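Support Case: Remote demonstration of drawer task, Noleck simulated workcell
Status: Open, pending customer confirmation
Product: Romovov Teleoperation Console
Submitted by: Hourani integration desk
Opened: Dec 21, 2025

Summary of issue

The customer reports that drawer demonstrations recorded by remote control in the simulated workcell do not replay correctly. The operator opens the cabinet drawer by hand controller and saves the demonstration. When the demonstration is replayed from the same starting pose, the arm follows the expected path but the fingers close short of the handle and the drawer remains shut. No error is raised by the console, and each replay is marked complete.

The customer has asked whether the demonstrations already saved can be kept. The set was recorded over several sessions beginning in June and holds roughly 1000 entries.
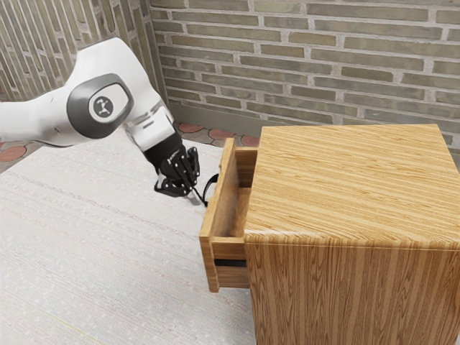

The same task file is used with two end effectors, a multi-fingered hand and a two-finger gripper. The customer first reported the fault with the hand and later confirmed it with the gripper. As the fault appears with both, finger calibration was set aside as a first cause. The support desk requested the session logs, the scene file and the controller mapping for one failed replay of each type.

Initial checks

Controller mapping was compared with the default supplied with the console. No differences were found apart from the speed scale, which the customer had lowered for close work near the handle. This is a supported setting.

The scene file loads without warnings. Cabinet position, drawer travel and joint limits match the values in the task definition. The drawer slides freely when moved directly from the scene editor, and the handle responds to contact.

Network delay between the operator station and the simulation host was reviewed for both sessions. It was steady and within the limits given in the operator manual.
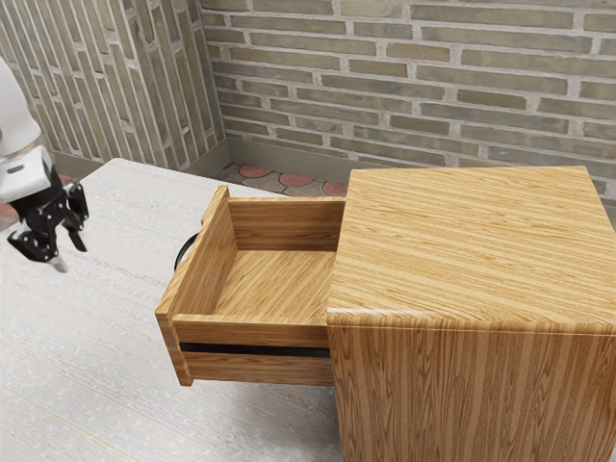 Further checks were made on the recording itself. Each demonstration stores two streams: the commanded pose of the wrist and the measured pose. The console is meant to replay the measured stream. In the failed cases the commanded stream had been selected, and the option was carried over silently when the customer moved to the current release.

During live control this has little effect, as the operator watches the arm and corrects by eye. On replay no such correction is made. Where the operator had paused, pulled back and approached the handle a second time, the commanded path and the measured path differ most, and these are the entries that miss.

Actions requested of the customer

Open the session settings and set the replay source to Measured. Save the profile under a new name and restart the console. The setting is not applied to a session that is already open.

Reset the scene with the drawer closed and replay a single saved demonstration at normal speed. If the drawer opens, repeat with the other end effector. Please do not convert the full set until both have been tested - conversion overwrites the source field and can only be reversed from a backup. 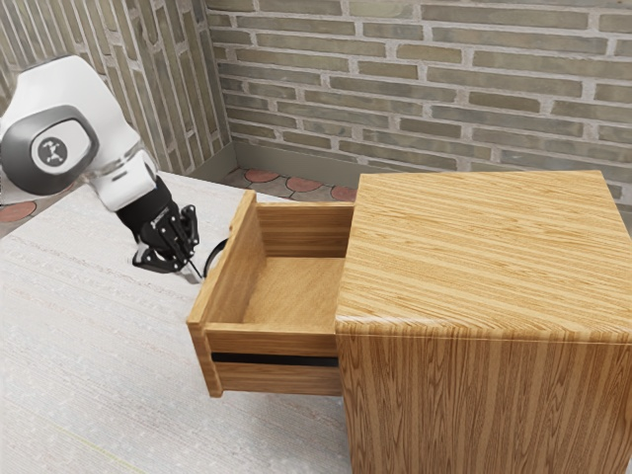 The customer replied the same day. Replay with the two-finger gripper now reaches the handle and opens the drawer. Replay with the hand succeeds on most entries, but in a small group the thumb closes before the wrist has settled. The support desk examined that group and found that grip commands had been recorded on a separate clock. A time offset may be entered in the end effector profile and should be adjusted in small steps until contact and closure agree.

The desk also recommends that operators hold still briefly before closing on the handle when recording new demonstrations. A short hold gives the console a clear point at which to align the two clocks. 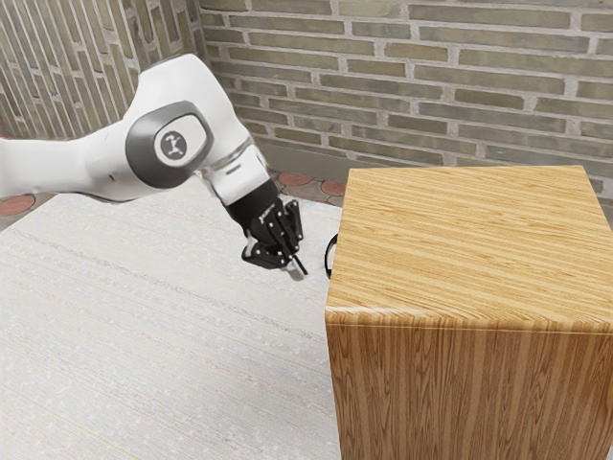 Ziscombe added the following comment to the case: We have the same fault on our copy of the workcell, and changing the replay source fixed it for us as well. We would ask that the console display the selected source on the recording page. Our operators had no means of seeing it without leaving the session, and we re-recorded a good deal of material before finding this case.

The request has been passed to the console team as a separate item. The present case remains open until the customer confirms the time offset for the hand.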